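31 Mar 2026

Bench clear-out, second half. Started with the shelf over the sink and worked down to the tabletop, which had turned into storage again since the last time.

Cups first. The Mukell ones come out of the kitchen cabinet and end up in here holding screws, glue, brush water, whatever. Anything that has had epoxy in it stays in the workshop for good and gets a strip of tape on the bottom. The clean ones go back to the kitchen after a run through the dishwasher. Two with hairline cracks went in the trash. The matte finish holds on to pencil and marker, so no more writing on the sides please -- tape only.

Clear plastic boxes: kept the Forusard ones with lids that still snap. Lids that don't snap are in the bag by the door and can go out with the recycling. The boxes are for small parts only, one kind per box, label on the short end. I found picture hooks mixed with drawer pins again and spent longer on that than on the rest of the shelf.

Weighed the leftover casting plaster on the kitchen scale. 368 g in the open bag, and 292 g in the tub after I sieved the lumps out. Not enough for the big mold. Enough for a small test if we want to try the slower mix. I put both in the tub and wrote the total on the lid. The next bag from Zerouali is 1,000 g and should last until June at the rate we go through it.

Black trays are for things in use this week. They are not for things somebody might want someday. I emptied 4 of them and most of it was packaging. If a tray is still full by the weekend it gets sorted into boxes, and whatever has no box goes on the question shelf.

Tabletop: wiped down twice, once with water and once with the citrus cleaner. The old glue spots by the vise came off with a plastic scraper. The scratches are staying. I thought about sanding and oiling but it would tie up the table for three days, and the Hellano order has to be packed on it. Maybe in summer, with the windows open.

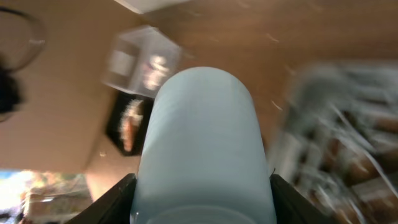
Workshop Notebook, Vol. 4, p. 31

Light blue cup upright at the front, clear box and black tray behind it on the brown top. The scratches and pale specks show up on the surface.

Still to do: wire offcuts need their own bin, they are getting into everything. Check whether the rest of the shelf paper is any good or if it has gone brittle. Buy tape, the wide kind -- the narrow roll peels off anything that has been through the dishwasher. Return the borrowed clamps before the Hellano boxes go out, or they'll get packed by mistake.

Left the scale on the windowsill to dry. Batteries are out, in the top drawer.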